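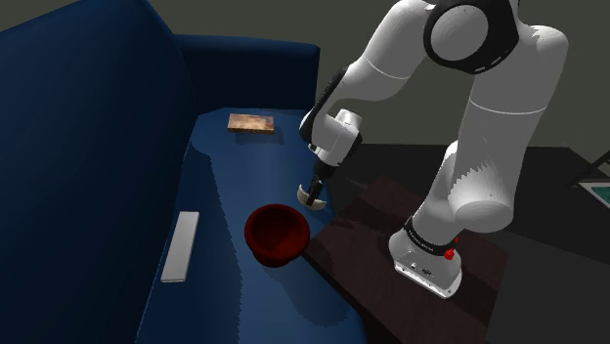
Bomura Sofa Clearing Package

Bomura is a task package for a table-mounted robot arm with a two-finger gripper. It contains one household chore: taking objects that were left on a sofa and putting them where you want them. You test the chore in simulation first, and later on your own arm if you are satisfied.

What you receive
Simulated living room with navy sofa and side table
Objects for the seat: a red pot, a wooden block, a long white bar
2,000 start positions
Recorded runs of our own controller, good and bad ones
Licence for 3 workstations

Can it do the chore yet?
Partly. We ran each of the 2,000 start positions one time, and in 1,017 of them every object was taken from the seat without a fall. This is a little more than half, and we do not want to sell it as more. A person does the same work without thinking.

The block is the easy object. The pot is harder, as the fingers must take it by the rim and a small error will push it over. The white bar gives the most trouble when it lies close to the backrest, where the fingers have little space to go down beside it. If your interest is only in small objects on a flat surface, our Riritz package is cheaper and will serve you better.

Please note that the simulated cushion is stiff. A real one sinks under the hand, and we have not yet a good model for this. Soft cushions are planned for the October release - customers with a valid licence will get it without extra payment.

Requirements
Frota simulator, current version
100 GB of free disk space
Graphics card supported by Frota

Not included: robot arm, gripper, table, furniture.

Delivery is by download. Questions before the order can be sent through the contact form, in English please. Schools and universities should choose the Veveo licence at checkout.

Page last changed: 8 January 2026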